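Last updated: December

I got to Olport on the late boat with one bag, a bad cold and no plan past dinner. My editor had asked for a piece on harbor towns in the off-season, and I'd picked this one because the room was cheap and the ferry still ran. By the second morning I'd called home to say I was staying until the weekend.

Olport is small. You can walk from the fish dock to the old customs house in the time it takes to finish a coffee, and I did that a lot (the coffee at Peeters is very good, and they'll top it up if you look cold enough). In summer the place is packed with day-trippers. In winter you get the seawall to yourself, plus a few dogs.

Lionel Hervieu runs walking tours out of the Wedetti guesthouse, and he keeps going all year. There were 5 of us on mine, in sideways rain, and he still gave us the full loop. He grew up on the hill and remembers when the sail lofts were working. Now most of them are rentals, and he's pretty mixed about that! His sister owns two.

"I want people here in February," he told me. "In August I want them to go home."
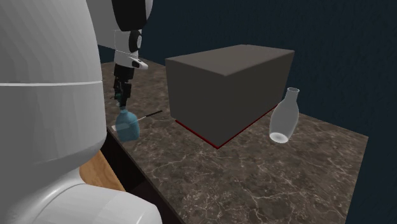
Getting out to Kovovik

Take the coast bus. It leaves from behind the market at 9:40 and the ride is 30 minutes if the driver isn't chatting, so allow more. Sit on the left for the cliffs.

Kovovik is a single street, a chapel and a bakery, and then the path starts. I'd been warned it was steep and I went up in the wrong shoes anyway. At the top there's a bench facing west where I ate an entire almond loaf meant for sharing.

Rommel Aquino was up there too, painting with gloves on. He moved over for a season of kitchen work, stayed, and now sells small watercolors from his porch for up to 65 each. I bought one of the breakwater. It's a bit crooked and I love it.

Where to sleep

The Wedetti has the best breakfast and the worst stairs. Ask for a room at the back, as the front ones get the harbor bell. Winter rates start at 40 a night, and they'll lend you boots if you ask at the desk before eight.

We use cookies to improve your visit. By continuing to browse, you accept our cookie policy.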